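Nadari Grasp Study: Set-up Guide
Section 4. Repeating the rod and collar trials

Revised July 2019

This section covers the trials on dark, glossy metal parts. Read section 3 first if the wrist camera has not been calibrated since the arm was last moved.

The method compares two ways of choosing a grasp point. Rukside picks the point from the wrist view alone. Matar uses the same view but first masks out bright highlights. Everything else stays the same between the two.

4.1 Before you start

1. Home the arm and open the gripper fully.
2. Load the trial list from the Narkitz folder. It holds 336 trials in blocks of 32, with a half block at the end.
3. Check that the list header names the method you mean to run. The February lists have no header and must not be used.
4. Switch off any lamp that is not on the lighting plan.

Note: Do not wipe the part between trials in the same block. Wipe it between blocks with a dry cloth.

4.2 Placing the part

1. Lay the part flat on the worktop with the side arm pointing left in the wrist view.
2. Bring the gripper over the rod, well clear of the collar.
3. Lower at the slow setting until the height reading is steady.

CAUTION: Keep hands off the worktop while the arm is enabled. The stop button must be within reach of the person at the keyboard.

4.3 Running a block

1. Press Start and wait for the first wrist view to be saved.
2. Let the arm finish each attempt. Do not help it.
3. Mark the attempt as held, slipped or missed. A grasp counts as held if the part stays up for 2 seconds.
4. If the part has turned over, put it back as in 4.2 before going on. 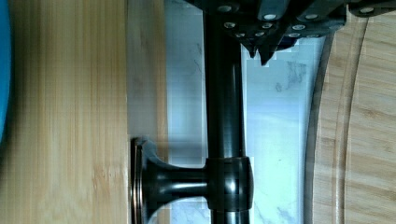
Most misses in our own runs came from the long highlight on the rod. Rukside tended to read it as an edge and closed the fingers to one side. Matar did this less often but was slower to settle, and it did no better at the collar. We have not tested either method on brushed or painted parts.

Note: If two attempts in a row give no grasp point, save the log and restart the block. Do not edit the log by hand.

4.4 Saving results

1. Copy the log and the wrist views to the Narkitz folder.
2. Add the method name and block number to the log title.

Go to section 5 for scoring.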